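Search the notebook Go

February 1, 2021

PC teardown project, Follthorpe robotics club. Bench notes, mine unless marked.

Carried on with the desktop tower. Side is off, tower lying flat on the bench so the arm comes in from overhead. We are still on the same goal as in November: get the arm to take out one RAM module without help and set it down in the tray. The competition rules (Urquhart round) say the machine has to be a real used PC and we can't modify it beyond opening it, so no tape markers inside the case.

Ran the wrist calibration first. It had drifted again after the arm was moved over from the other bench. Yuxi redid it with the printed grid and the offset file is saved as petness_wrist_3. Please don't overwrite the older two, I want to compare them.

Approach heights: I had been starting every move from the same safe height, and it wastes a lot of time. Changed it so the arm comes down over the CPU socket, stops, then goes sideways to the memory slots at the low height. The socket is a good place to stop because the metal around it is easy to pick out and there is nothing tall right there. The cables are the problem on the other side. If the sideways move overshoots to the right it ends up over the power wires, and I don't want the fingers closing on those. Put a hard limit in the planner for that side. Sheena checked the limit by stepping through it by hand at slow speed.
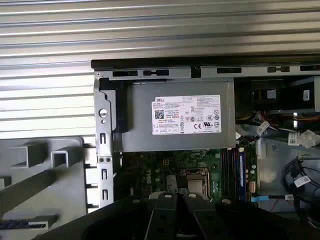
Speed is down to 12 percent for anything below the top of the case. It feels slow but we had two bad touches at the old setting, both on the way down, and I would like to keep this board in one piece until the event. Once the approach is repeatable we can bring it up a little at a time.

Ran 382 through the simulator over lunch (that's the trial number, not how many we did — the counter never got reset after the break). Sim says the finger spacing is fine for the module. Sim also thinks the cables are rigid, so I don't put much weight on it.

Gripper force. Yuxi wants to close on the ends of the module, I want to close on the flat faces near the middle. Ends give a straighter pull, but then the fingers have to fit between the module and whatever is next to it, and the latches have to be open already. Faces are easier to reach, but the module can rock. We agreed to try both on the scrap board from the Tikuveck box before touching the one in the tower. Latches will be opened by hand for now. The rules allow one manual step and this is the obvious place to spend it.

Vision notes from Sheena, copied from her sheet:
— Shiny metal along the case edge still throws off the edge finder when the overhead light is on. Better with the light off and the desk lamp on the left.
— Label on the power supply works well as a landmark. White on gray, square corners, doesn't move. Use it to get the case angle, then find the slots from there.
— Don't use cable tags as landmarks. They are white too and they shift when anybody bumps the harness. The matcher picked one of them twice.

I rewrote the landmark step to ignore anything white outside the power supply area. Have not tested it with the case turned. That needs doing, as the judges place the machine themselves and we won't get to choose the angle.

To do next session:
Test landmark step with the tower turned both ways.
Scrap board grip test, ends and faces, log the force for each.
Tie back the loose cables? Check the rules first, it may count as modifying. Sheena is going to write and ask.
Reset the trial counter.
Charge the spare laptop. It died in the middle of logging and I lost the last part of the joint data.

Yuxi has the key to the cabinet until next time. The gripper pads are in the top drawer with the hex keys, not in the blue bin where the list says.

Last updated February by Yuxi Xia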